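Hendport's season now rests on its bench

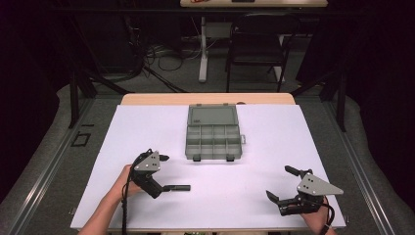

Friday's visit to Cernwood will be the last away fixture before the break, and it arrives at a point when Hendport can no longer describe their position as a slow start. The club has played 14 league matches this season and has led at the end of the third quarter in most of them. The table does not reflect this, and supporters are entitled to ask why.

The final quarter of the home match against Surnus was typical. Hendport went into it with a lead of 10 points, and the starting five had looked sharper than at any time since the opening week. The coaching staff then rested both guards together. By the time they returned, the lead had gone and the crowd had become very quiet. Attendance was announced as 3,160, a good figure for November, and a fair number of those present had left before the last free throws were taken.

It would be unfair to place the blame on the younger players. They have been asked to come on in the hardest minutes of the match, often without an experienced ball handler beside them. Surnus recognised this and pressed the full length of the court. Any well-prepared side would have done the same.

The statistics kept for this blog show that Hendport's reserves have scored 208 points to date. That is a modest return, although points are only part of the matter. The second unit also gives up too many rebounds at the defensive end, and it commits fouls early, so that opponents reach the bonus with half a quarter still to play.

The match at Ersoy offered some encouragement. One guard stayed on the floor throughout, the rotation was shortened, and the team defended with patience until the end. Hendport lost narrowly — a late three-pointer settled it — but the performance was considerably more orderly than the one against Surnus. It is hoped that the same approach will be used again.

Cernwood present a different problem. They play at a slower pace, they seldom turn the ball over, and their centre is very difficult to move once he has taken his position under the basket. Hendport will need to send help from the weak side and accept that some outside shots will be conceded as a result.

Tip-off is at 7.30 pm. Supporters travelling by coach are reminded that the visitors' entrance at Cernwood has moved to the north side of the hall, next to the car park.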